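Practice knots: how long do you leave the tails?

151 views
Share 30

bcowie
I've been doing simple interrupted stitches on the same Prinmont pad since July and I can't settle on a tail length. If I cut short, the last throw works loose when I press on the line. If I cut long, the tails lie across the next place I want to put the needle and I end up catching them. I use black thread so I can see what I'm doing, and against pink there is no hiding any of it.

My usual way is three throws, alternate directions, then trim. I start with a 60 cm length and get several stitches out of it before it is too short to hold. The first two or three are tidy. After that they drift.

Two pictures for comment. I'd like to know about the tails mainly, but say what you like about the rest. 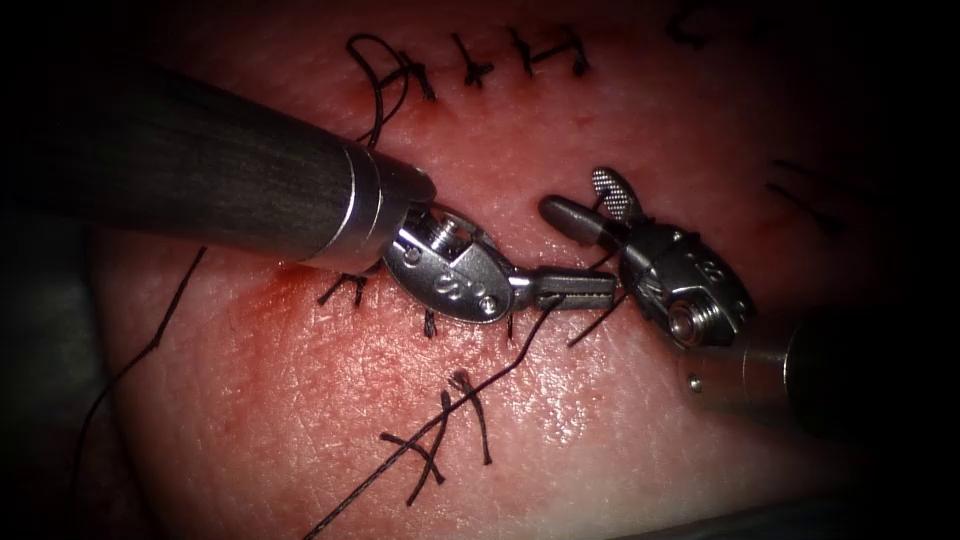
Tied knot low down with two loose tails, one curling back up. Long thread coming in from the bottom edge.

Blair Cowie

needlecase
Those tails are too long for me. The one that loops round is what you will catch with the next pass. I'd take both down to a few millimetres, same length each side, and do it as soon as the knot is down. Don't leave them all to trim at the end.

lawal_a
I disagree with needlecase. On a practice surface I leave them long on purpose. You can take hold of them, lift the stitch and see if it gives. If I cut them to a few millimetres I have no way of testing anything, and taking them out afterwards is a nuisance as well. Short tails are for when you already know the knot holds.

On the drift - how are you spacing them? By eye?

Lawal Akinola

bcowie
By eye, yes. I tried pricking dots along the line with a pin first but then I was aiming at the dots and not looking at how the edges met.

hemstitch_pat
What thread is it? Some black practice thread comes off the card with a kink every few centimetres and the tails will curl whatever you do. I pull mine through my fingers a couple of times before I start. It helps a bit with the Drorkon. It did nothing for the Isah, which stayed curly until I gave up and used it for labels.

bcowie
Drorkon, the cheaper one. I hadn't thought of the card. It does come off in a zigzag.

needlecase
Then lawal_a has less of a case for long tails. Curly thread and long tails means a tangle by the end of the row. What size is it?

bcowie
I don't know, the label came off. It's the same as the last lot I had, or looks the same to me.

lawal_a
It will tangle if you leave the working end lying about. I keep the long end well out to one side and the finished tails pointing the other way. With interrupted stitches you are cutting after every one, so there is only ever one long piece to look after.

Can you put the second picture up? You said two.

bcowie
Sorry, yes. Different view.
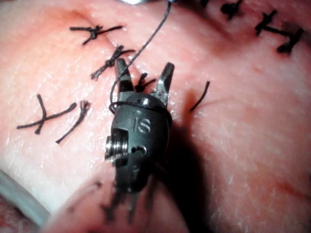 Black knot with splayed ends at upper left, lying across a faint crease. The thread from the top is taut in its upper part, then loops round.

needlecase
I like the ends on the one at upper left more. They splay out and you can see straight away where the knot is. I'd still trim it.

What I'd look at is the loop. You have tension at the top of the thread and then it goes round the metal below the jaws. If I find a wrap sitting that low I let the thread go slack and start the wrap again nearer the tips. Pulling on it from there only drags on the stitch.

hemstitch_pat
Agree on the wrap. I did that for weeks. What sorted me out was using less thread. I cut 30 cm now and take a new piece more often, and there is much less to wander off down the instrument.

lawal_a
30 is wasteful. You throw away the last part of every piece because it is too short to wrap, so shorter pieces mean more thrown away. I use 91, which is a yard near enough, because that is how my old spool was marked, and I just gather the spare in my other hand.

hemstitch_pat
Practice thread costs next to nothing. I'd sooner waste thread than spend the evening picking out loops.

lawal_a
Fair enough if you buy it by the box. I don't.

bcowie
I'll try a shorter piece and see. Another question while you're all here. The surface looks shiny in that second one, with little bright specks on it. Does anyone find a wet surface makes the thread harder to lay flat? I have gone back and forth on whether to damp mine or keep it dry.

q_marten
I keep mine dry with a dusting of talc when it goes tacky. I had a Buvisetti pad that split along the holes and I put that down to leaving it wet in a bag. No proof, the other one I had lasted for ages and I treated it just as badly.

needlecase
Damp is closer to what you are practising for. Dry is easier. Do your first rows dry, then damp it once the knots are even. Wipe it over afterwards and let it air before it goes back in the box.

lawal_a
Damp thread grips differently too, so check the first throw before you put the second on. I go back to two turns on the first throw when it is slippery, then singles.

And look at the crease. In the second picture the knot is lying right across it. I try to set the knot off to one side of whatever line I'm closing, all on the same side down the row. It makes the row easier to read and easier to unpick.

q_marten
All on the same side, yes. As for tails, I cut mine to the width of the jaws and have never thought about it again.

bcowie
Jaw width is a good measure, thanks. I have over 60 left to do on this pad before it is full, so I'll do half with long tails and half cut to the jaws, and write down which ones let go.

needlecase
Do them in the same thread length or you won't know what you are comparing.

bcowie
OK. The shorter length for all of them, then. lawal_a can look away.

lawal_a
I'll be interested in the long ones. Use the two turns.

16 people are following this thread
Share 30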